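# Soft things on a dark table

Jotby is my small gallery of soft household materials. I started it in Mivundale with old napkins, and it has now over 1,000 pictures. For this page I chose three materials which do not keep their shape: tissue, thin mesh and crinkled plastic. The table is dark grey and the cloth behind is black – pale things look best like this.
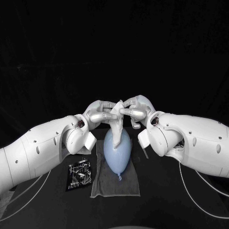 *White tissue, crumpled, held in the air.*

Tissue is the most difficult of the three for me. It takes a fold very easily and it does not give it back. If you want to try at home, buy the plain kind without perfume or pattern.

The second material is a sheer, pale grey fabric with stretch in it. Pulled along the top edge it makes a straight line, and all the rest hangs how it wants. It has holes, and the black comes through them.

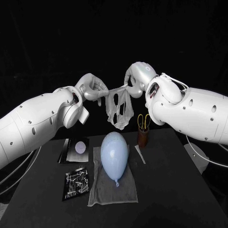
My friend Santosh Agarwal repairs knitwear in Godoy, and he told me that a hole in such fabric should be closed from the side, with very small stitches. I tried it once on a stocking – the result was not beautiful.

The last one is white plastic with a little light blue, bunched up on a folded grey cloth. I like how bright the top edge is. 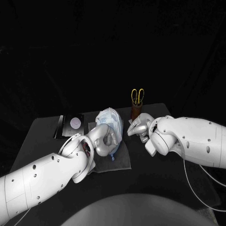 Plastic of this sort makes also a nice sound, which a gallery cannot show. Next I would like to do wool and paper bags.

Page updated 3/10/18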